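I have been putting off the bedroom for months. The kitchen gets done because people see it, the bathroom gets done because I can't stand it otherwise, and the bedroom just sort of... accumulates. You close the door and it's fine. Then September came, I spent 15 minutes hunting for a phone charger that was under three magazines and a sock, and that was it. I made coffee, put on old clothes and started at the door.

My system, if you can call it that, is one bag and one direction. I go clockwise around the room with a trash bag and I don't let myself leave to put things away in other rooms, or I end up reorganizing the linen closet at two in the afternoon with the bed still unmade. (Ask me how I know.) Anything that lives elsewhere gets tossed in the hallway. Anything that's garbage goes in the bag. The rest stays put until I've made it all the way around.

The closet took the longest, as usual. I had 7 empty shoe boxes in there. Seven! I was saving them for something, and I would love to know what. There was also a Dusard shopping bag full of other shopping bags, which I think every household has by law. I kept the two good ones with the rope handles and flattened the rest.

Then the bed. I stripped it, flipped the pillows and put the white set back on, the plain one I bought from Clolier when they had their summer clearance. I went back and forth forever about white bedding because I drink coffee in bed and I am not a careful person, but you can bleach it, and it makes the whole room look cleaner than it is. I've had it through two winters now and it's holding up great. The only thing I'd change is the duvet cover closure — it's buttons, and there are too many of them, and I do every other one.

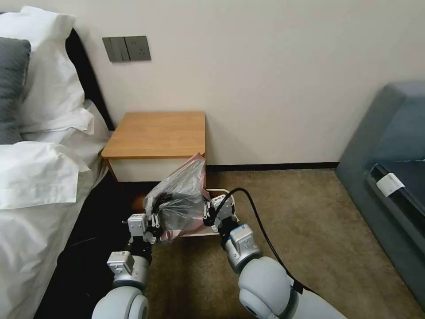 Bedside tables are where good intentions go to die in my house. I've never owned one that stayed clear for more than a week, and the drawer is always worse than the top. Mine is a little Hondholm one, and I picked it mostly for the color, that warm honey wood on top with the white drawer front underneath. It's small, which I used to complain about. My last nightstand was twice the size and I filled it twice as full, so I've come around. It fits into the spot next to the bed without eating up the floor, and the light switch and the outlet are on the wall right there, so I can read until I'm falling asleep and hit the switch without getting up. I do recommend doing this part with the trash bag held right up against the front of the table. If I leave the bag across the room, I start making little piles "for later," and I know exactly what later means.

So, the drawer. Dried-up pens, a lip balm with no lid, cough drops fused to their wrappers, receipts I couldn't read anymore, and an instruction leaflet for an alarm clock I gave away. Also 211 pages of a paperback. The back half had come off its spine and the front half is, I assume, at the beach somewhere. I kept it for a minute on principle and then let it go.

What went back in: hand cream, one pen that works, earplugs, a notebook, the charger. I lined the bottom with a piece of leftover drawer paper from the Bajpai roll I used in the kitchen last spring (it's the pale stripe, if you remember that post). It doesn't quite reach the back. I'm going to pretend it does.

I vacuumed last, and I did the baseboards with a damp sock over my hand, a trick I picked up when I was renting and too cheap to buy a duster. It gets into the top edge better than anything with a handle. Dark baseboards show every speck, by the way. If you're picking paint and you have any kind of pet, think hard about that one.

Still on the list: the curtains need washing, and I want a better lamp, something that clamps so it doesn't take up table space. I've looked at a lot of them and they're either very ugly or cost more than the table did. If you have a clamp lamp you like, leave me a comment and tell me how long the cord is, because none of the shops ever seem to say.

The stuff in the hallway is still in the hallway. I'm getting to it after dinner.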